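Compte rendu de la réunion de l'atelier d'expédition
Drarnirside, août
Rédigé par Margarida Salgado

Imprimer | Envoyer par e-mail

Présents : Margarida Salgado (secrétaire de séance), l'équipe des colis du matin, deux personnes de l'équipe de l'après-midi, la responsable des achats. Excusé : le magasinier, qui est en congé jusqu'à la fin du mois.

La réunion a commencé à 14 h 10, dans la salle à côté du quai. Le compte rendu de la réunion précédente est approuvé avec une correction : au point 3, il faut lire « étiquettes de retour » et pas « étiquettes de retard ».

1. Colis refusés par le transporteur

Le transporteur Willance nous a retourné 18 colis pendant le mois. Pour 13 de ces colis, le poids écrit sur le bordereau ne correspondait pas au poids mesuré à leur dépôt. Pour les autres, l'adresse était incomplète. L'équipe du matin demande que les deux problèmes soient séparés dans le tableau de suivi, comme cela on pourra voir lequel diminue. C'est accepté. La colonne « motif » sera ajoutée par Margarida.

Une discussion a suivi sur l'origine des erreurs de poids. Selon l'équipe de l'après-midi, les sachets sont parfois pesés avant la fermeture, puis on ajoute la facture et quelquefois une notice. La différence est petite, mais elle suffit pour changer de tranche quand le colis est proche de la limite. L'équipe du matin n'est pas tout à fait d'accord et pense que la remise à zéro est oubliée entre deux clients. On n'a pas pu décider qui a raison.

Décision : à partir de maintenant, on pèse seulement le colis fermé, avec tous ses papiers à l'intérieur. La remise à zéro se fait au début de chaque commande.

2. Bobines et couronnes de fil

Le client Soomro a augmenté ses commandes de fil et il souhaite recevoir les couronnes par couleur. Jusqu'à présent nous les mettions ensemble, dans l'ordre d'arrivée. La responsable des achats rappelle que l'étiquette du fabricant doit rester lisible de l'extérieur, parce que Soomro la scanne à la réception.

Il est proposé d'utiliser un bac pour chaque type de fil. L'équipe de l'après-midi fait remarquer que cela prend plus de place près de la table de pesée. Après discussion, on garde la proposition et on fera un essai jusqu'à la prochaine réunion. Si la place manque, les sacs partiront sur l'étagère basse.

3. Fournitures

Il reste 50 sachets du grand modèle et la livraison d'Evis n'est pas encore confirmée. La responsable des achats téléphonera demain matin. En attendant, on utilise le grand modèle uniquement pour les articles qui n'entrent pas dans le moyen. Le ruban adhésif est suffisant.

L'équipe du matin signale que les derniers sachets moyens se ferment mal quand il y a de la poussière sur la bande collante. Il faut laisser les sachets dans leur carton jusqu'au moment de l'emballage. Un échantillon sera envoyé à Evis avec une lettre de réclamation. Margarida prépare la lettre et la responsable des achats la relit.

4. Table de pesée

La table de pesée reste à sa place actuelle, à côté du convoyeur. On avait parlé en juin de la tourner vers le quai, mais le câble électrique serait alors dans le passage.

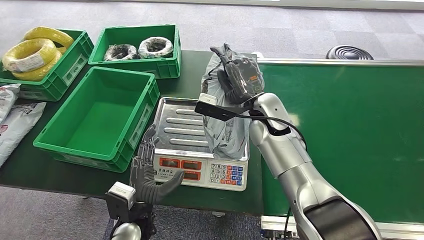 La pesée des sachets souples a pris la plus grande partie de ce point. Un sachet rigide se pose sans difficulté, tandis qu'un sachet en plastique froissé, comme le gris qui est tenu au-dessus de la balance, peut retomber derrière le plateau en acier, et s'il touche la table le chiffre devient faux. Il est donc demandé de replier la partie qui dépasse et de lâcher complètement le colis avant la lecture. L'équipe de l'après-midi demande aussi que le bac vert vide reste juste à côté de la balance, pour y déposer le colis dès que le poids est noté. Les bacs qui contiennent du fil peuvent rester derrière. Tout le monde est d'accord sur ce rangement, sauf pour les sacs blancs au bord de la table : une personne voudrait les mettre par terre, les autres préfèrent attendre l'essai du point 2.

Les inscriptions de la balance sont en chinois et les nouveaux collègues ne connaissent pas toujours la fonction des touches de couleur. Margarida fera une petite feuille en français avec seulement les touches utiles pour nous. Elle sera fixée au mur et non sur l'appareil. La vérification avec le poids étalon se fera chaque matin avant le premier colis, et le résultat sera écrit dans le cahier.

5. Questions diverses

Le cahier de pesée est presque plein, il reste 7 pages. Un nouveau cahier est dans l'armoire du bureau.

La lampe au-dessus du quai clignote toujours. La demande de réparation a été faite deux fois, Margarida va la renouveler par écrit.

Une personne demande si les pauses de l'après-midi peuvent être décalées d'un quart d'heure, à cause du passage du camion. La question n'était pas à l'ordre du jour et elle est reportée à la prochaine réunion.

Actions à faire

Ajouter la colonne « motif » dans le tableau de suivi : Margarida
Téléphoner à Evis pour les grands sachets : responsable des achats
Lettre de réclamation pour les sachets moyens : Margarida, relecture par la responsable des achats
Feuille des touches de la balance : Margarida
Essai des bacs par type de fil : les deux équipes
Demande écrite pour la lampe du quai : Margarida

La réunion est terminée à 15 h 20. La date de la prochaine réunion sera communiquée par affichage, après le retour du magasinier. Les remarques sur ce compte rendu sont à envoyer à la secrétaire de séance avant cette date.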